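Zarkcombe Evening Course: Rooms That Work
Handout 4, Furnishing a Shared Room

Welcome back! Last time we measured. Now comes the part I look forward to all year, choosing what goes in and deciding where it stands.

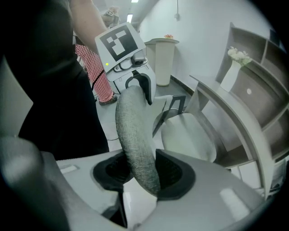 1. Start at the back wall

A white wall is a gift. Put one upright thing against it and the eye goes straight there. A white cylindrical pedestal with a flat top and a small arrangement of pink and orange flowers does the job beautifully, and I love how little it takes (white on white, then that burst of color!). Check where your outlets are before you settle on a spot.

2. Curves

Most of us own far too many boxes. A large curved wooden shelving unit along one side softens a room more than any rug will. The Dandero catalog has a curved unit at 1,083 dollars and a straight one at 633, so budget carefully, or hunt secondhand as I do.

Sketch the curve on the floor in masking tape first. Walk past it with a full tray. If you bump a hip, move it.

3. Seating

An office chair with a dark metal frame and a pale seat sits happily in front of wood. Pale cushions do show marks, so ask for a fabric sample and spill coffee on it! Tellow and Lã both send samples by mail.

4. Light and floor

Pale gray floors bounce light back up, wonderful under a ceiling panel. Try your panel at 4,000 K before going cooler.

For next time

Bring a floor plan of one room at home, with doors and outlets marked. Mark one spot for flowers, and one piece you'd happily give away. Colored pencils welcome, and please bring spare tape, we always run out.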